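From: Lok-yiu Su
To: fillden-kitchen list
Date: Wednesday, January 27, 2021
Subject: Re: [fillden-kitchen] Replacing the paper cups

Pieter Hendricks wrote:

> We went through another sleeve of paper cups last week and the cabinet
> is down to the last box. Before I reorder from Mathebula, does anyone
> object to switching to plastic ones that get washed? The smallest case
> of paper is 600 now and I have no place to put it. My other question is
> where they would live. The shelf over the sink is full of Zelenura tea
> tins and I don't want to move those again.
>
> Pieter

No objection from me. I bought a few plastic cups from Gotari over the weekend to see whether they would do, and I think they will. They come in two sizes. The large one is light blue and the smaller one is pink. Both are plain, with a rolled lip and no handle, and they are a bit wider at the top than at the base, so they stack if you keep the sizes apart. If you put a pink one inside a blue one it drops too far down and you have to turn the whole thing over to get it out.

On where they should live, I would leave the shelf alone and use the white table. Pushed up against the wall it has enough room along the back for the cups, and people can still put a plate or a drink down in front. I tried it with the cups right at the wall and then a little forward. A little forward is better. When they touch the wall they tend to get knocked crooked, and then the next person puts one down on top of that. 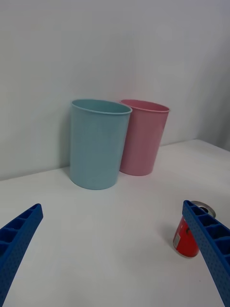
I would keep them open side up during the day and turn them over on a towel at night. Pieter, I know you like them upside down all the time, but then the rim sits on the tabletop and the table does not get wiped as often as it should.

Washing is the part we should agree on before ordering. The dishwasher at Fillden runs for 45 minutes on the short cycle, and the cups should go on the top rack only. The sheet that came with them says no higher than that and no drying heat. If you only had water in yours, rinse it and use it again. Please don't leave it in the sink.

Cans are a separate matter, but they end up on the same table. Soda cans go in the blue bin by the door when you are done with them. If yours is still half full, keep it with you and not next to the clean cups.

For the order, I suggest 30 cups to start with, half in each size. The price per cup is the same. They ship in 5 days if we order direct. I would hold off on anything more until April, when we will know how many people are back in the building on a regular basis.

Pieter, can you use up the last box of paper before we put the new ones out? If both are on the table people will take the paper ones. I can bring a tray on Friday so the cups are not sliding around.

Lok-yiu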